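Chapter 2
Keeping Records in a Small Office

After studying this chapter, you should be able to:

explain the difference between a document and a record
describe the life of a record from creation to disposal
choose a filing order that suits the people who will use it
set up a checkout system for paper files

Key terms: active file, charge-out card, cross-reference, inactive file, record, retention period

Opening Case: The Missing Lease

Lo Presti Tile and Stone had rented the same warehouse for years. One Monday in October, the landlord wrote to say that the rent would go up by 10 percent. Shivam Kushwaha, the office manager, remembered that the lease put a limit on increases. He went to the filing cabinet to check, and the lease was not under L for lease. It was not under W for warehouse or under the landlord's name either.

The office held more than 200 folders. Three people added papers to them, and each had a different idea of where things went. Kushwaha spent most of two days looking. The lease was under V, for Vadon, the street the warehouse stands on. The limit was there in the third paragraph, and the landlord withdrew the increase.

The company had the paper all along. What it lacked was an agreed place for it and a way for one employee to find what another had put away. Keep this case in mind as you read. We will return to it in Section 2.4.

2.1 Documents and Records

A document is any piece of written information. A shopping list is a document, and so is a draft letter that never gets sent. A record is a document that an organization keeps as proof of something it did, decided, received, or owes. All records begin as documents, but most documents never become records.

The distinction matters when you decide what to file. Suppose a supplier called Protadgate sends a price list, a quotation, and an invoice for $1,499. The price list is useful until the next one arrives, and then it can be thrown out. The quotation becomes a record if your firm accepts it. The invoice is a record from the day it arrives, and it must be kept for as long as tax rules and company policy require. That length of time is called the retention period.

New clerks often file everything to be safe. Full drawers slow down every search, and old drafts get mistaken for final copies. A good habit is to ask two questions before filing a paper: Would anyone need this to prove something? Is this the final version?

Active and Inactive Files

Papers in regular use are kept in active files, close to the people who need them. When a matter is closed, its papers move to inactive storage, which can be a back room or another building. The Iltden branch of a company may keep its own active files and send the inactive ones to the main office once a year.

Some active papers travel. A salesperson may take a contract to a customer, or a bookkeeper may carry receipts to a meeting. Papers that leave the cabinet should go in a closed folder with a label, and a charge-out card should be left in their place. The card shows who has the papers and when they are due back. 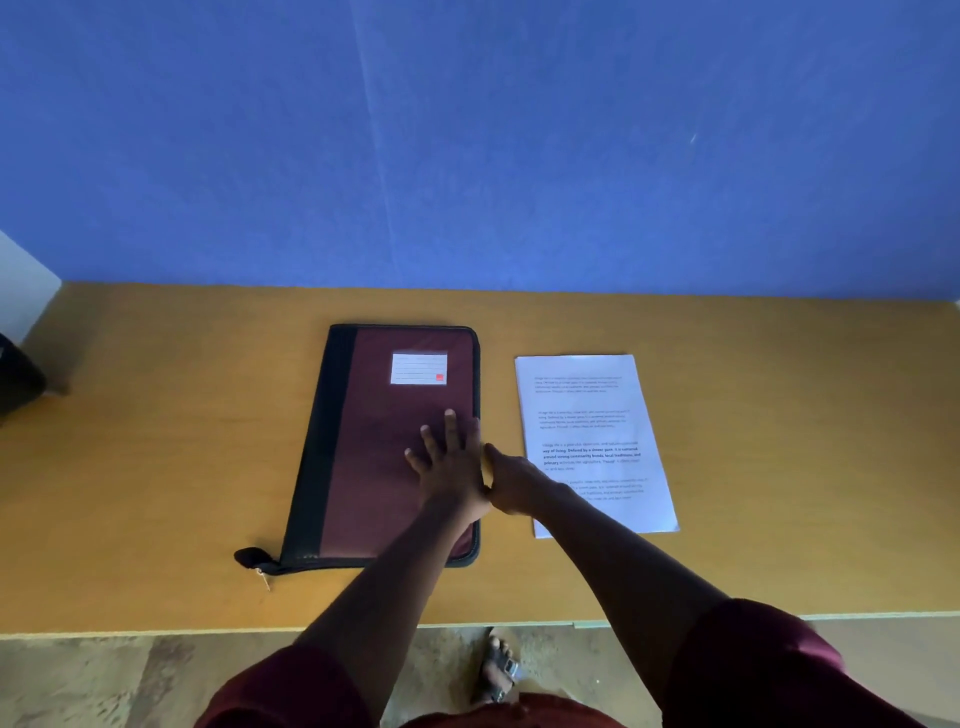 Figure 2.1 A zippered document folder with a small white label on the cover.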